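Play Corner and Soft Toy Inspection
Borside Family Room, ground floor

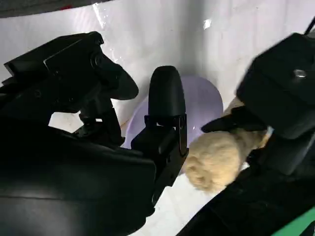
Borside, Thu 7 May

Checked by: Hậu Vũ
Second check: Khôi Ung
Last full check: November

Mark each line OK, FIX or REMOVE. Comments go on the same line. Anything marked REMOVE leaves the room the same day and goes in the Cocco crate in the hall closet.

1. PLUSH TOYS

Seams closed, no stuffing showing: OK. Pulled by hand at arms, legs and neck.
Eyes and noses firm: FIX. One rabbit has a loose left eye. Đạt Đỗ will resew it or cut it off and stitch a flat one.
Ribbons and cords short: OK
Washed since last check: OK, except the big bear, which does not fit in the machine. Surface cleaned only.
Care labels readable: FIX. Several are washed out. We wash those on cold.

2. PLASTIC BOWLS AND TUBS

Rims smooth, no cracks: OK. Run a finger all the way around, inside and out. The lavender bowl passed.
No sharp mold lines: OK
Clean, no sticky residue: FIX. Tape glue on the bottom of the sorting tub. Dish soap did not move it. Try cooking oil, then soap again.
Kept apart from kitchen bowls: OK. Please do not borrow these for snacks.

3. TABLE AND SURFACES

Wiped down before opening: OK
Corners covered: FIX. 2 corner guards missing. Brotilico pack is in the supply drawer.
Table steady when leaned on: OK

4. STORAGE

Shelf fixed to wall: OK
Nothing heavy above 70 inches: REMOVE. Box of board games was on the top shelf again. Moved to the floor cabinet.
Bin lids open easily from inside: OK

5. CLEANING SUPPLIES

Locked cabinet: OK
Spray bottle labeled: FIX. The 500 ml bottle has no date on it. Emptied and refilled, new label needed.
Gloves in stock: low. Thắng Châu to order.

GENERAL COMMENTS

Fevalero foam mat is starting to lift at one edge near the door. Taped for now. If it lifts again, take out that tile and close up the gap.

Rabbit stays out of the room until the eye is done. Recheck items marked FIX before the next open session and initial beside each one.

Signed: H. Vũ, K. Ung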